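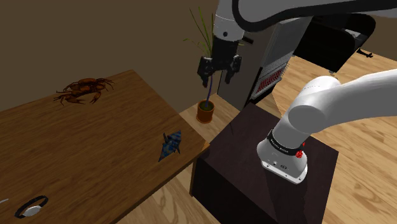 Why does my Kamora thermostat show the right temperature while the furnace keeps shutting off early?

The thermostat is most likely ending the heating cycle too soon because its cycle rate is set for a different type of heating. Open the installer menu, find Cycles Per Hour, and set it to 3 for a high-efficiency gas furnace or 5 for a standard one. If the furnace still stops early after that, check the filter and the limit switch.

Ticket status: Closed
Product: Kamora wall thermostat, two-wire battery model
Submitted through: Begay Heating Supply, Trolavcombe branch
Category: Short cycling

Original report

Furnace comes on, runs a few minutes, shuts off, then comes back on. Display reads 68 and the room feels like 68, so I don't think the sensor is bad. Started in November after I swapped the old dial thermostat for this one. Standard gas furnace, original to the house. New batteries did nothing. House is single story with the return in the hallway.

Reply from support

Please send the current cycle setting and tell us whether the burner goes out while the flame icon is still on the display. If the icon goes off first, the thermostat is ending the call for heat. If the icon stays on and the burner goes out, the furnace is stopping itself.

Customer update

Cycle setting was on 9. Changed it to 5. Runs are longer now but it still quits early some of the time. When it does, the icon stays on. The blower keeps going and the burner relights a few minutes later.

Reply from support

The thermostat is now doing its part. A burner that goes out with the blower still running usually means the limit switch has opened on high temperature. The most common cause is low airflow. Turn the furnace off at the switch and check these:

Filter, including the size and the direction of the arrow
Supply registers, open and not covered by rugs or furniture
Return grille, clear of dust and pet hair
Blower door, fully seated

Do not bypass the limit switch. If the airflow checks don't help, have a technician measure the temperature rise and compare it to the rating plate.

Customer update

Filter was a Rekico pleated one, the thick allergy kind, and it was gray all the way through. Also found two bedroom registers closed from last summer. Put in a basic filter and opened everything up. Ran it all evening with no early shutoffs. Longest run was 17 minutes, and the icon went off before the burner did.

Reply from support

Good. Leave the cycle rate at 5. Check the filter monthly during heating season, or use the filter reminder in the user menu. We suggest setting it to 300 run hours for a basic filter. The count has to be cleared by hand after each change: hold Menu and Down until the wrench icon disappears.

Closing note

Customer confirmed normal operation after a week. No parts replaced under warranty.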